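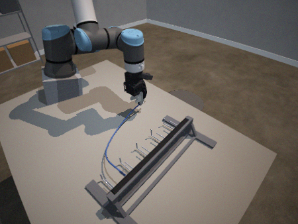

From: Touran Naseri
Subject: Re: [marnham-users] Which fingers for cable work in simulation
February 17, 2026

Hello all,

Abreu wrote:
> We run the cable task with the long parallel fingers and the
> blue cable slides out when the arm pulls it towards the prongs.
> Did anyone compare with shorter ones? And which controller?

Yes, I have compared them. I made 2000 attempts in the simulator with each finger set, on the same arm. The long Dinico fingers kept the cable until the end in 564 attempts. The short Bruvano ones did it in around 700, so they are better but still not good.

The controller made a bigger difference for me. With pure position control the arm does not feel that the cable is tight, and it continues to pull. I changed to force control for the last part of the path and set the limit to 2 N. I have not finished this run, so please do not quote me on it yet.

One question from my side. How many segments do you use for the cable? Mine becomes stiff like a wire if I use few of them, and with many the simulation is very slow. The thin cables I left as they were in the Marnham file.

I can send my settings to whoever wants them.

Kind regards,
Touran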